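3.2 Folding surface and garment state

The second factor in the study was the surface on which garments were folded. Household folding is commonly treated in the textile care literature as a table task, but in our October survey most respondents reported folding on a bed at least part of the time.

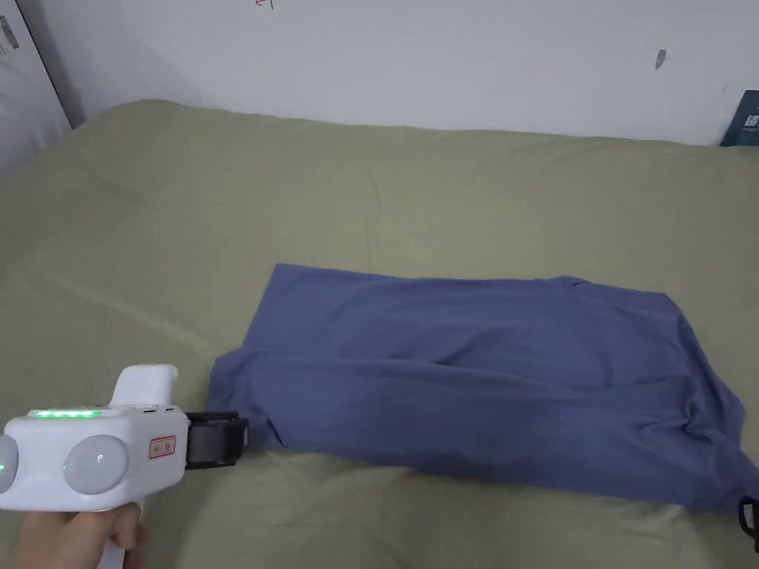
Figure 4. A blue garment in a partly ordered state on a bed with a green sheet.

A bed differs from a table in three respects that matter for the analysis. The mattress yields under load, so pressing a crease with the palm sets it less sharply than on a rigid top. The sheet has folds of its own, and these can transfer to the lower layer of a thin garment. Friction between sheet and garment is also higher than between a garment and a smooth tabletop, which helps hold a finished edge in place but resists small corrections made by dragging. When a layer is pulled across a cotton sheet, the sheet tends to move with it, and the person folding then has two fabrics to flatten.

Garment state was coded on the four-level scale proposed by Mäkelä, with one change. The original scale runs from crumpled (level 0) through spread (level 1) and partly folded (level 2) to folded (level 3). We found that level 2 covered too wide a range. A shirt with one sleeve turned in and a shirt lying as a nearly complete rectangle received the same code, although the work remaining differs considerably. Level 2 was therefore divided. Level 2a applies when the outline of the garment is still recognizable as that of a shirt, towel or pair of pants. Level 2b applies when the outline has become roughly rectangular but the edges are uneven, a corner projects, or the layers are visibly out of line. The garment in Figure 4 was coded 2b: the overall shape is close to rectangular, the near edge is irregular, and the left end comes to a point.

The complete set contains 829 coded states, drawn from folding sessions in 19 households. Coders worked from still views and were instructed to ignore surface wrinkles unless a wrinkle displaced an edge. This rule was adopted after a pilot round in which shallow creases in the body of the garment were the main source of disagreement. Shallow creases are nearly always present in worn cotton and say little about the progress of the fold. A ridge that runs from a corner toward the center was recorded separately, as it often marks a layer that has been turned over unevenly. Where the garment type could not be established from its outline, it was entered as "shirt or similar" and kept in the analysis of state but left out of the comparison by type.

Of the states coded 2b, 97 were recorded on beds. These were examined further for the position of the least regular edge, using the edge labels of the Plikham protocol (near, far, left, right, relative to the viewer). For garments lying close to the near side of the mattress, slope is a possible confound. The surface falls away toward the side of the bed, and a loose lower layer may sag with it even when the fold itself was made squarely. We did not attempt to correct for this. Near-edge irregularity on beds should accordingly be read as a joint effect of folding and surface, and it is not compared directly with the table results in Section 4.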